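How to mark a table into sections with painter's tape

In our house the big table must do many jobs. My children do homework there, I sort screws and buttons there, and in May we use it for the seedlings. For a long time everything was mixing together. Then my neighbour Shafiq Akanda showed me how he divides his work table with blue tape, and I have done the same since. It is cheap and quick, and you can change your mind later.

What you need

One roll of painter's tape, a narrow one. I like dark colours because they are easy to see on a grey or brown table. A long ruler or a straight piece of wood. A pencil, scissors, a soft cloth, and a bit of dish soap in warm water.

Do not use packing tape or duct tape. They hold too strong and leave a lot of glue behind.

Clean the table first

Wipe the whole surface with the soapy water, then with clean water, then dry it. I let mine stand 20 minutes before I start. Tape does not like dust or grease, and the ends will come up after a few days if you skip the cleaning.

Decide the sections

Put on the table the things that you want to keep apart and look how much space they really take. Most people make too many small boxes. I had nine in the beginning and it was a mess of another kind. Four is good for an ordinary table. If you need one large area for working and two small ones for parts, run one long line across and then a short line down from it.

Make a small pencil dot at each end of every line. On a varnished table you can use a tiny bit of tape for the dot.

Lay the long line first

1. Stick the end of the tape over the edge of the table, so it has something to hold.
2. Unroll more than you need, and keep it a little above the surface.
3. Pull it gently until it is straight and look along it with one eye closed.
4. Lower it onto the far dot, then press from the middle to both sides with your thumb or with the cloth.

If you pull too hard the tape stretches, and later it shrinks back and wrinkles. If you press it bit by bit from one end, it will wander. My first line was 2 centimetres off by the time it came to the other side.

Lay the crossing line

Go straight over the first line, in one piece if you can. Check the corner with a book or a square. At the crossing there will be two layers, so press well there. When the piece is too short and you must join, let the new piece cover the old one by a finger's width and keep the sides even. A bad join makes a little step in the edge, and crumbs collect there.

Moving or taking away a line

Lift one end slowly and pull it back low over itself, not up in the air. When you want to remove only one part, cut across the tape lightly with scissors after you lift it a bit. Please don't tear it by hand, you get a ragged end that curls. If a mark stays where the tape was, try the soapy cloth first and wait a minute before rubbing. For an old mark I use a few drops of cooking oil and wash it after. Test in a corner.

I change all my tape every few months, or earlier if the ends begin to lift.
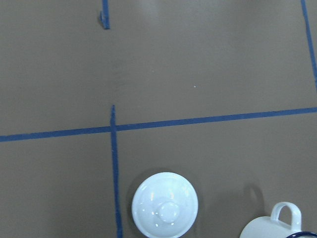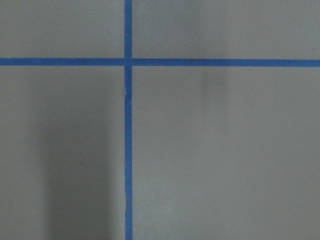
Blue tape lines crossing on the tabletop.

Written by Majdi Karam

Related guides
Sorting small screws without buying boxes
How to get old glue off a varnished table
A drawing corner for children in a small kitchen
Labels that stay on jars after washing
Seedling trays on the dining table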